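Brident packing staff move to hand-held grippers

8 July 2021

Workers who pack mixed orders at Brident have spent the past three months doing part of the job with grippers in their hands. The company says the change is the first step toward having robot arms share the packing work, and that the people now on the benches will stay on to run them.

Brident handles returns and small orders for clothing and household sellers. It employs 95 people at its Fulton site, and 42 of them work in packing. Most of what they put into boxes is soft or oddly shaped: folded clothes, towels, flat packages, small loose goods. Machines have sealed and labeled the boxes there for years, but filling them has always been done by hand.

The grippers came in April. They are made by Jetell and have two fingers with ribbed blue pads. A packer holds one in each hand, picks up an item, places it in the box and goes on to the next. Each session is recorded, and the recordings go to Pretorius, the firm that is building the control software for the arms. By the end of last month the packers had completed 1254 sessions.

The work is slower than packing by hand, and staff on gripper duty have no hourly target. This was one of the main points when the change was first discussed. Packers on the normal line are paid a base rate plus a bonus for speed, and several were worried that they would lose money by signing up. Brident now pays gripper staff the average bonus from their previous eight weeks, and the arrangement is due to be looked at again before the end of the year.

Shifts with the grippers are limited to two hours, followed by at least one hour on other duties. The first plan was for four hours. It was changed after packers reported sore wrists and stiff thumbs, mostly from keeping the handles steady over a deep box. The benches have also been lowered a little for shorter members of staff, and cables that used to run across the floor now come down the wall.

Packers say the hardest items are not the heavy ones. A towel can be picked up from almost anywhere, but it unfolds on the way and ends up hanging over the side of the box. Black clothing is awkward in another way – it is hard to see where one piece stops and the next begins, especially on a late shift. Thin plastic packages slide away if the fingers close on a corner. Staff have been asked to carry on as normal when something slips, and to pick it up again without starting over.

The staff association asked in the spring what would happen to jobs once the arms are in use. Brident answered in writing that no packing post will be cut during the first two years, and that vacancies on the packing line will be offered to current staff first. It has not made a promise for the time after that. The association says it accepts the answer for now but wants a longer commitment before any arm is installed.

Six packers have already moved to a new role, checking the recordings and marking the ones that can't be used. The job is done sitting down and is paid one grade higher. Training takes nine days and is open to anyone who has finished 57 sessions with the grippers. Some of the longer-serving staff have said they would rather stay on their feet and on the line, and the company says they are free to do so.

The first two arms are expected next spring. They will be placed at the end of the packing line and will handle flat packages only. Clothing and towels will stay with the packers until the software can deal with them, and Brident has set no date for that.
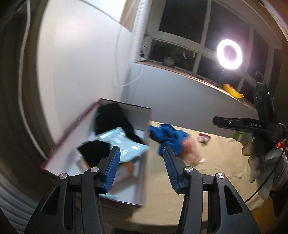
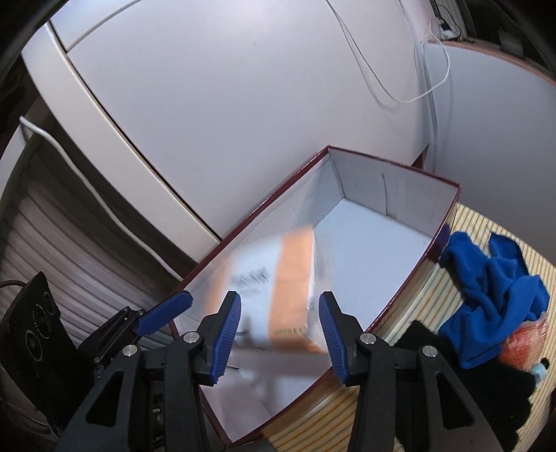
Packing with the blue-padded grippers. Both boxes have white interiors and dark red rims.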